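Robotics > Manipulation > Faults and safety > Zurkum restart fault

48 shares · 7 comments

The Zurkum restart fault was a control error in the Zurkum hand controller that made a robotic hand finish an old grasp after an emergency stop had been released. It was found during tabletop tests at the Skuswood workshop and is now one of the best-loved teaching cases in small-robot safety — it is simple, easy to repeat, and wonderfully clear about the difference between stopping a machine and clearing its orders.

Background

Zurkum was written by Vunow to drive hands with separately moving fingers. Commands went into a short queue, which made motion very smooth. A grasp on a light plastic cup could be broken into dozens of small finger movements, each one waiting its turn. Pressing stop cut power to the finger motors but left the queue alone.

The fault

When the stop was released, version 2 of the controller restored motor power and read the next item in the queue. If the stop had come halfway through a grasp, the fingers closed at once, without a new start command. The arm stayed where it was. With a cup between the fingers the result was usually a dent. With a person's hand reaching in to move the cup, it could have been a painful pinch, and the report treats it that way from its first page.

Discovery

Guido Caputo, who ran the tests, noticed the fault in June after pulling a cup free and seeing the thumb twitch. He went back through the logs, which held 1,962 grasps, and then set up a repeat test with stops at random points. The great pleasure of his report is how patiently it rules things out: worn tendons, loose connectors, and a sticking stop button all get a fair hearing before the queue is named. Nobody was hurt.

Correction

Version 3 empties the queue on every stop and holds the fingers still until a separate start button is pressed. Skuswood ran the new version through 1,290 stops with no unwanted movement. A later add-on, Testa, checks the finger positions before power returns and refuses to start if they have been moved by hand.

Some users disliked the extra button press, and an option to skip it was discussed and dropped. Vunow also rewrote the manual, which had used "stop" and "pause" as if they were the same word. 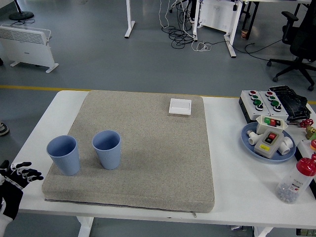
4 min read

Tabletop grasping with light blue plastic cups; red and green push buttons lie on the same table as the mat.

See also: protective stop, command queue, pinch hazard, restart interlock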